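## 4. Arming, entry delay and alarm calls

Applies to the Valto panel with firmware dated 5/6/21 or later. If your building still has the older keypad with the rubber buttons, use the Esell supplement instead.

### 4.1 Set the entry and exit delay

1. Enter the manager code and press MENU.
2. Scroll to DELAYS and press OK.
3. Choose the door you want to change. Only doors wired as "entry" appear in the list. Windows and motion sensors can't be given a delay.
4. Type the delay in seconds. The factory setting is 30. The longest the panel will take is 80.
5. Press OK, then repeat for EXIT if you want a different time on the way out.
6. Press MENU twice to save. The panel beeps once.

**Note:** A long delay is handy for a side door that is a long walk from the keypad, but it also gives an intruder the same amount of time before the siren sounds. Move the keypad closer if you can.

### 4.2 Add people to the call list

When an alarm is confirmed, the monitoring desk at Orner rings the people on your call list in order. You need at least 2 contacts before the panel will leave test mode.

1. From MENU, open CONTACTS.
2. Press ADD and enter the name and phone number. Use a number that is answered at night.
3. Set the order with the up and down arrows.
4. Give each person a spoken password. The desk will ask for it, and without it they can't cancel a call to the police.

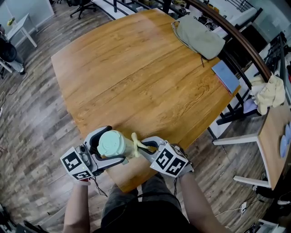
Passwords are case-blind and may be up to 12 letters. Don't use the name of the street or the business. If someone leaves, delete the contact and their keypad code on the same day – removing one doesn't remove the other.

### 4.3 Test the line

**Caution:** Call the monitoring desk before you start. A test made without notice is treated as a real alarm, and many towns charge for a false call-out.

1. Tell the desk your site number and ask for a test window.
2. Arm the panel and wait for the exit delay to run out.
3. Open an entry door and let the entry delay expire.
4. Let the siren run for at least ten seconds, then enter your code.
5. Ask the desk which zone they received. It should match the zone on the keypad.
6. Ask the desk to close the test window.

If no signal was received, check that the Farah communicator shows a steady light, then try again. A blinking light means the unit is still looking for a network.

### 4.4 After a real alarm

Stay outside until the police have checked the building. Don't clear the panel memory. The event log holds the last 72 hours in detail, and officers may ask for a copy for their report. To export it, see section 6.

Repeat the line test every August and after any change of phone provider. For help with site numbers, write to Melina Vrettos in customer records. Wiring questions go to Doğukan Kılıçarslan.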